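Is a hired robot arm kit worth it for a student project? Our report on the Brornska kit

By the Mendham project group, Wastudcombe College
November

Print this page | E-mail this page
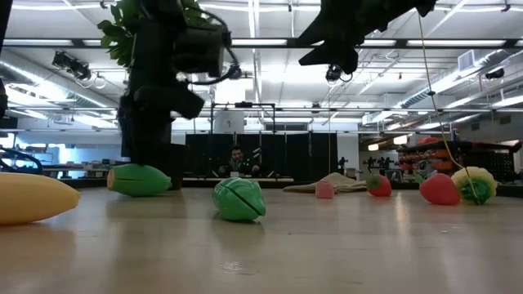

How long does it take a beginner to get the kit running?
Most of our group had a first pick-up working within an afternoon, though getting the same result again the next morning took us a good deal longer.

We hired the Brornska kit from Godoy, who supply it to colleges by the term, and our task was to say whether next year's group ought to have it too. None of us had worked with an arm before, so please read what follows as the views of willing beginners!

We settled on play food for our trials, partly for the pleasant mixture of shapes. A banana is long and curved, a strawberry is small and has that leafy cap to get in the way, and a cucumber will roll if you so much as breathe on it (we lost a whole tea break to one cucumber). Over the term we ran 253 attempts and logged 200 clean lifts, which pleased us more than we expected. Of the misses, 28 came down to our own careless settings, and we have left them in the total.

The manual is kindly written and the drawings are large, but the chapter on setting the grip strength really wants another page or two. Godoy's helpline answered all three of our calls, and one of those calls went on for nearly an hour without anybody getting short with us. The software is slower to start than we would like, and it forgets your saved positions if you close it in the wrong order.

We would hire the kit again, and we would ask for the longer cable set at the same time.

Last updated: November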